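Print this page | E-mail this to a friend

The Long Table

They took the coffee machine out of the back room at Korkent in April and put the arms in its place. Two of them, white, bolted to a table. A man from Skestis spent the morning crawling about with cables and the afternoon showing us slides. The first slide said Your New Colleagues. I was standing by the door with a crate of clean tumblers on my hip and I didn't put it down, in case anyone thought I was staying.

I had laid tables and polished glass at Korkent for 20 years. We did weddings mostly, and firms' dinners, and once a year the Reddy awards, when the whole hall smelled of lilies and we were on our feet until 2 in the morning. There were never enough of us. Management had been told that too, many times, and the arms were what they had heard.

The slides said we would be freed up. I asked what for. The man said that was the exciting part, and moved on to the next slide.

For the first few weeks the job was to watch. You put a glass out, you stood back, you pressed the green square on the screen and you wrote down what went wrong. There was a form for it, with a box for the time and a box marked Cause. I put "don't know" in the Cause box so often that they sent me a new form with a list to choose from. "Don't know" wasn't on it.

My hands had nothing to do. I hadn't expected to mind. I used to go home with my fingers cracked from the hot water and complain about it all evening, and now I sat on a stool and held a pen.
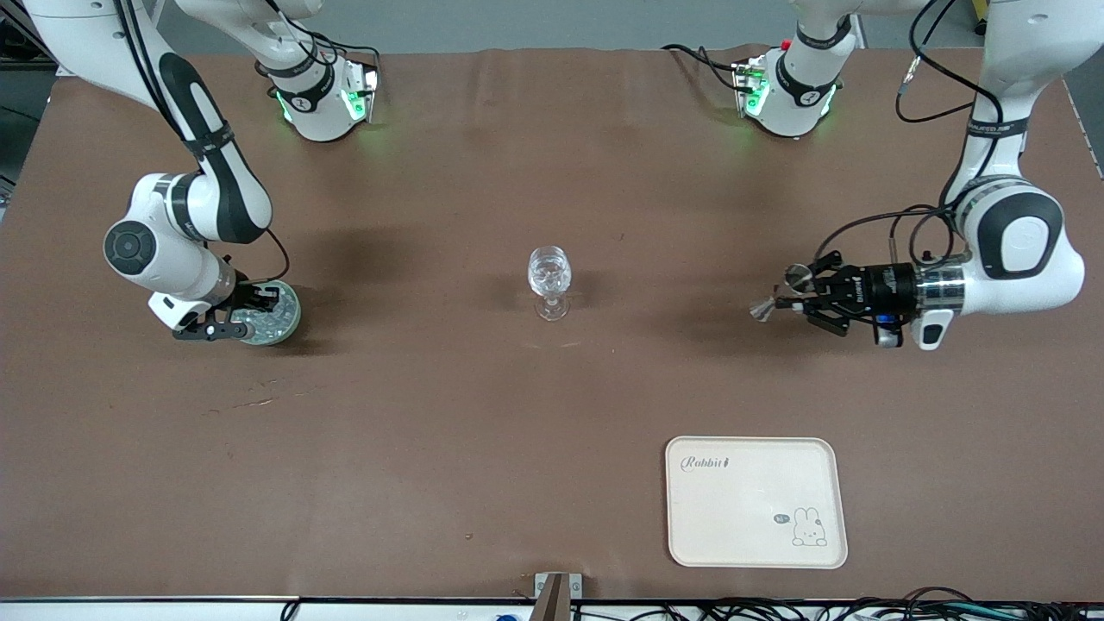

It only had to be better than us on a bad night, the new girl said, and had I seen us on a bad night? She liked the arms. She had come over from the Indix warehouse, where they'd had machines for years, and she said you stopped noticing. I asked her how many people had been on her shift when she started there. She said 50. I asked how many when she left, and she went to fetch more glasses.

By the summer the two of us were the whole back room. The others weren't sacked, they just weren't rung. I kept seeing their mugs on the shelf above the sink, and one day somebody had boxed those up as well.

The report went round in the autumn. It said 1583 glasses had been handled, and there was a chart with a line going up. I read it twice on my break. It didn't say who had put the glasses out, or picked them up again after, or wiped the table down at the end of the day.

I showed her the page. She read it with her coat on.

"Well," she said, "they'd hardly put us in the chart."

Then the Reddy people rang to say they were coming again, same hall, bigger numbers, and could we do the lilies. Management said of course. I went and found my old apron. It was in the cupboard with the spare cables, and I had to pull quite hard – something had got wound round the strings.

Print this page | E-mail this to a friend

More short fiction
Night Bus to the Depot
What the Ferryman Charged
A Room Over the Bakery
The Lift Inspector
Salt for the Steps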